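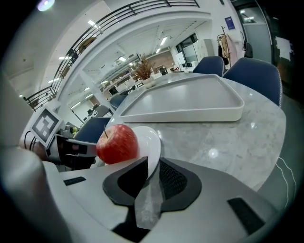
Buscamos personas para un estudio sobre meriendas, desayunos y otras comidas pequeñas

En Susteo llevamos ya una buena temporada dándole vueltas a una pregunta que parece sencilla y que se nos ha ido complicando: ¿qué comemos cuando no nos sentamos a comer? Nos interesa la fruta de media mañana, el trozo de pan con algo mientras se calienta el café, la merienda de los niños que acaba terminándose un adulto de pie en la cocina... Todo eso que casi nunca aparece cuando alguien nos pregunta qué hemos comido hoy, y que para mucha gente forma una parte nada pequeña del día.

Por eso abrimos esta convocatoria, y nos haría muchísima ilusión que te animaras. Queremos reunir a 56 personas que vivan en Prondimton o en los pueblos cercanos y que estén dispuestas a llevar un cuaderno de comidas pequeñas durante 30 días del mes de mayo. El cuaderno te lo damos nosotros (en papel, con hojas de sobra, porque sabemos que hay quien escribe con letra grande) y rellenarlo lleva unos minutos al día. Si un día se te olvida, no pasa nada: deja la página en blanco y sigue al siguiente.

Quién puede participar

Cualquier persona mayor de edad que haga la compra o cocine en su casa, aunque sea de vez en cuando. Da igual si vives sola, en pareja, con tus padres o en un piso compartido con la nevera repartida por baldas. Tampoco importa si comes estupendamente o si tu merienda habitual son galletas del paquete; de verdad que no vamos a ponerle nota a nadie. Nos gustaría contar con gente que trabaja a turnos, que suele quedarse fuera de estos estudios por los horarios, y también con personas jubiladas.

Si en este momento sigues una dieta por indicación médica, te pedimos que nos lo digas en el formulario. Podrás participar igualmente, solo que leeremos tu cuaderno aparte.

Qué te pedimos

Una charla inicial de una hora en el local de la calle Notar, donde te explicamos el cuaderno y resolvemos dudas con un café delante.
Las anotaciones diarias: qué has tomado, a qué hora más o menos, dónde y con quién.
Una entrevista final, en persona o por teléfono, como te venga mejor. Con tu permiso la grabamos en audio, y borramos la grabación en cuanto está transcrita.

Qué te ofrecemos

Cada participante que complete el estudio recibirá un vale para gastar en la frutería Kontogiannis, además de un ejemplar del librito que publicaremos con los resultados. Los gastos de autobús de las dos visitas corren de nuestra cuenta; guarda los billetes, por favor, que luego siempre hay quien los tira.

Tu nombre no aparecerá en ningún sitio y podrás dejarlo cuando quieras, sin darnos explicaciones.

Cómo apuntarse

Pásate por el local de Notar cualquier tarde de 5 a 8 y pide el formulario, o rellénalo en la sección de convocatorias de nuestra web. Contestamos a todo el mundo, aunque a veces tardemos unos días. Si conoces a alguien a quien le pueda interesar y que no se maneja con internet, acércale la hoja o tráelo contigo a la charla.

Susteo, 18 de marzo de 2026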